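Automation » Small Workshops » News

Taruvel opens hire service for its hand-held gripper kit

From May, small firms can rent the Skumix hand-held gripper by the month, together with the software that goes with it. Until now the maker, Taruvel, sold the kit only as a complete set, and the price kept many workshops away. The hire service is run from the company's office in Delberg, and the first kits are already with customers.

The idea of the tool is simple. A person holds the gripper in the hand and does the job in the usual way, for example picks up a part, turns it and puts it down again. The camera on the tool records every movement. Later these recordings are used to teach a robot arm which carries the same kind of fingers, so the customer does not need to have the arm in the room while the teaching material is made.

Taruvel says that plain shapes are the best place to begin. A straight cylinder with a matt surface, gripped from both sides at the middle, is a good first exercise, and a new user should repeat it many times before going to more difficult goods.
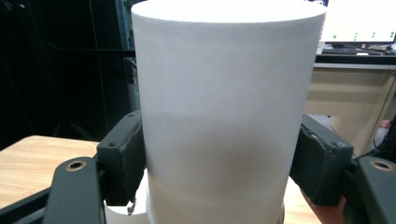
Danica Kadlec wrote to us that her workshop has had the kit for four weeks and that she is mostly content with it. The grip is easy to learn, she says, but the wrist becomes tired after the first hour, and she would like a lighter handle. She also finds that the instructions speak too little about how fast one should move. Her people moved too quickly in the beginning and had to throw away a whole morning of recordings.

The company answers that a new chapter on speed is in preparation. It will be sent to all customers who hire the kit, without extra cost.

The monthly price is 500 euros and includes one gripper, one spare set of finger pads and storage for the recordings. The pads are the part which suffers most. With daily use their covering wears at the edges and can start to peel, and then they should be changed. The change needs only a small screwdriver. More pads can be ordered in packs of 50 — this is clearly meant for bigger users. 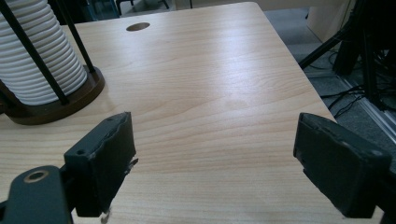

A worn pad can still close on an object, but the teaching material becomes less even when the covering is not the same on both fingers. For this reason Taruvel advises to change the two pads always together and to write down the date. The software has a field for it under the part number 2803.

There are also some limits. The kit is not made for wet goods or for hot parts, and the hire contract does not cover damage from a fall. Customers who want help on site can book a training day with Mahlangu, the partner firm for courses, but this is paid separately. The shortest hire period is one month, and the kit can be bought at the end of it, with half of the paid hire taken off the price.

Last updated: May

Contact the news desk | © Small Workshops News | Back to top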